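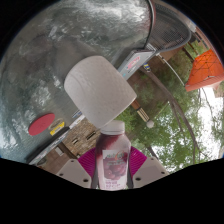
Module 4 — Rangement et réapprovisionnement de l'office
Support de cours, à conserver dans le classeur

4.1 Ce qu'on entend par office

Dans ce module, l'office désigne la petite pièce ou le coin de cuisine où l'on garde les boissons, le papier absorbant et les produits d'entretien courants d'une salle de réunion ou d'une salle à manger collective. Les surfaces y sont réduites et plusieurs équipes s'y succèdent dans la journée. Le plan de travail sert à préparer. Il ne sert pas de réserve.

4.2 Les boissons en bouteille

Les jus de fruits en bouteille plastique se rangent debout, bouchon vissé, étiquette tournée vers l'avant. On lit trois choses avant de ranger : le nom du produit, la date, les conditions de conservation après ouverture. Sur beaucoup de bouteilles, ces mentions sont imprimées très petit dans le bas de l'étiquette. Il faut prendre la bouteille en main et s'approcher de la lumière.

Les jus rouges (raisin, cerise, cassis, grenade) tachent les joints, le bois brut et les textiles. On les place sur la tablette basse, jamais au-dessus du papier ou des nappes. Une bouteille ouverte reçoit une pastille avec l'heure d'ouverture et part au réfrigérateur.

Pour saisir une bouteille souple, on la prend par les côtés, à mi-hauteur, sans serrer. Prise par le bouchon, elle peut échapper si celui-ci est mal vissé.

4.3 Le papier absorbant

Un rouleau entamé reste à portée de main, près du plan de travail, à l'écart de l'évier et des plaques. Les rouleaux neufs restent dans leur emballage jusqu'à l'usage. Un rouleau mouillé, même d'un seul côté, est retiré : il se déchire mal et laisse des fibres sur la vaisselle.

Le rouleau gaufré Trilten, utilisé en salle de travaux pratiques, compte 50 feuilles. Le carton de réserve Mowat en contient 40, rangés sur la tablette haute.

4.4 Surfaces brillantes

Ordre à suivre :
1. Dégager la surface.
2. Enlever les miettes à sec.
3. Passer un chiffon humide, du fond vers l'avant.
4. Essuyer au papier, en changeant de feuille dès qu'elle est saturée.
5. Regarder la surface de biais — les traces se voient mal de face.

Les étiquettes et autocollants de consigne ne se grattent pas. On nettoie autour. Une étiquette illisible se signale sur la fiche de liaison.

4.5 Fiche de réserve

La fiche Perodier se remplit en fin de service, avant 15 heures. On y note le stock de départ, les sorties et le reste. Cas vu en cours : stock de départ de 625 bouteilles pour le trimestre, 164 sorties en décembre, reste 461. Le reste se vérifie toujours en rayon — un calcul juste n'indique pas les bouteilles percées ou périmées.

Travail à faire pour la prochaine séance : relire le chapitre « Petites réserves » du manuel Foltidero et dessiner le plan d'un office à trois tablettes, avec l'emplacement des jus, du papier et des produits d'entretien.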